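Search the catalog
Search titles, people, keywords
Go

# Wutemer Action Film Reviews

13/05/2023
by Simin Nazari

A text collection of reviews of action and martial arts films, written in English for the Wutemer review pages and cleaned up for research use. The collection holds 1000 reviews by 25 reviewers. Each review has a rating from one to five, the running time of the film as the reviewer gave it, and tags for fight scenes, chases and stunts.

## What is in a record

Every review is one JSON object on its own line. The fields are:

- `review_id` — a short string, unique in the collection
- `film_title` — the title the reviewer used, which may be the local release title
- `reviewer` — a code, not a name
- `rating` — a whole number, 1 to 5
- `runtime_min` — minutes, or null when the review leaves it out
- `tags` — a list, sometimes empty
- `body` — the full text of the review

Titles were left as written. A film released under two names can therefore show up twice, and the file `aliases.csv` joins the pairs we caught. If you count films by title alone you will get a number that is too high.

## How it was put together

The reviews came out of the old Pastex site export. Arne Janssen wrote the script that pulled the body text away from menus and comment threads. Comments are not included. Reviews shorter than three sentences were dropped, and so were reviews that only repeated the distributor's plot summary.

Tags were added by hand. Two people read each review, and where they disagreed a third reading settled it. "Chase" covers cars, motorcycles and people on foot. "Stunt" is used only when the reviewer talks about the stunt work itself, so a review that says a man falls off a roof does not get the tag by that alone.

## Splits

There are 3 files: `train.jsonl`, `dev.jsonl` and `test.jsonl`. No reviewer appears in more than one of them. The first version split by film, and the rating models did well mostly by learning how each reviewer writes. Scores from that version should not be compared with scores from this one.

## Known problems

- Ratings lean high. Most of the reviewers picked their own films and liked the genre to begin with.
- Half-star ratings were rounded down in the export, and the original values are lost.
- Some bodies still end with a stray "Read more" line.
- Spoilers are common and are not marked.
- Reviews of the Falcão trilogy make up a large share of the `dev` file. Leave them out if you want a broader sample.

## Page header

A computer rendering of a white paneled door, partly open, with a dark lever handle.

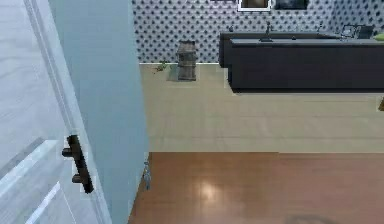

## Loading

Any JSON Lines reader will do. The files are UTF-8 with Unix line endings. Dremo users can point the import tool at the folder, but should set the `tags` column to list type first or it will come in as one long string.

## Use and contact

The reviewers agreed to research and teaching use. Please don't republish whole reviews or try to match the codes to people. Short quotes in papers are fine with the `review_id` given.

Corrections go to Simin Nazari, and questions about the extraction script go to Arne Janssen. The next update is planned for October and will add the missing entries in `aliases.csv` — the review texts will stay the same.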